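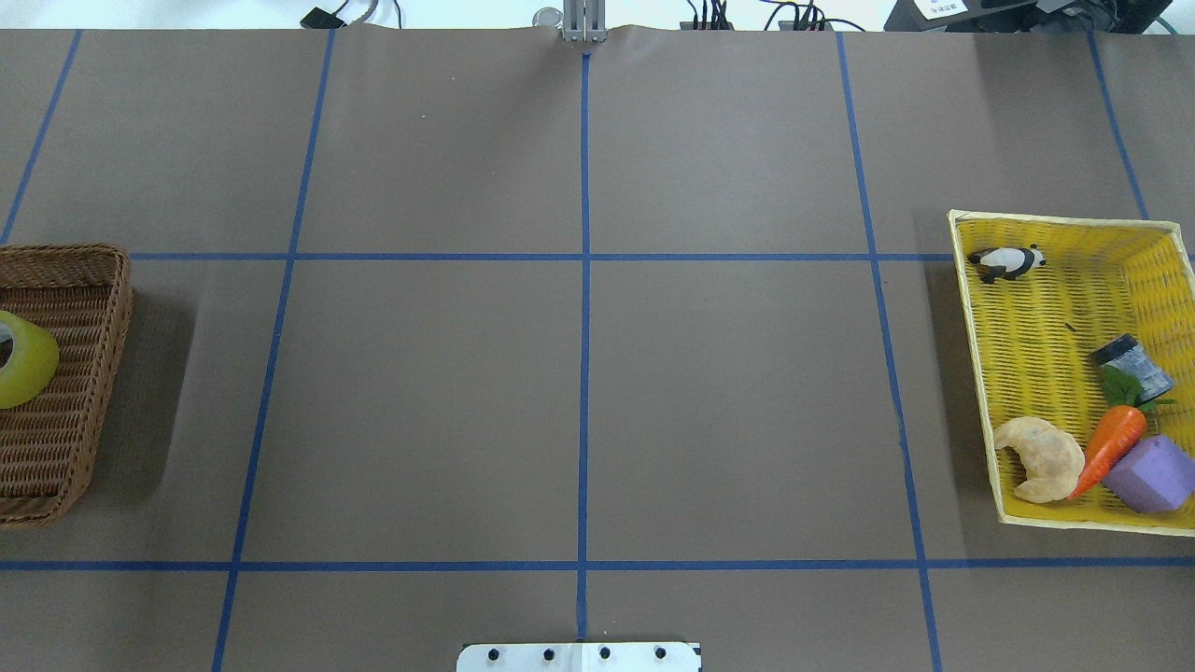
Mwajuma Owino reckons a basket is where things go to be forgotten, and she told me so in the comments last time, when I'd been going on about my drawers. Fair point! But I've come round to baskets in a big way since then, and I want to tell you why.

Home Tidying Making About

The brown paper came first. I bought a roll of it in December for wrapping parcels, used very little, and now it goes down on the table whenever I have a sort-out. Then blue tape on top, in a grid, so every pile gets its own square and can't creep into the next one (mine always creep). It peels up nicely if you go slowly.

Search this blog Go

Then two baskets, one each side. The brown wicker one is for useful bits, like the yellow-green tape, which I lose constantly. The yellow woven one takes whatever hasn't got a home yet, so at the moment a toy panda is sharing with a croissant and a carrot with the most splendid leafy top. I love that carrot!

My rule is 10 minutes, then stop, even if there's still stuff in the yellow basket. Orest Kravchuk tried it on his hall cupboard in Palberg and kept going for 5 hours, so perhaps set a timer.

Next up is the button tin, and I'm going to need smaller squares.

Last updated 2023-10-01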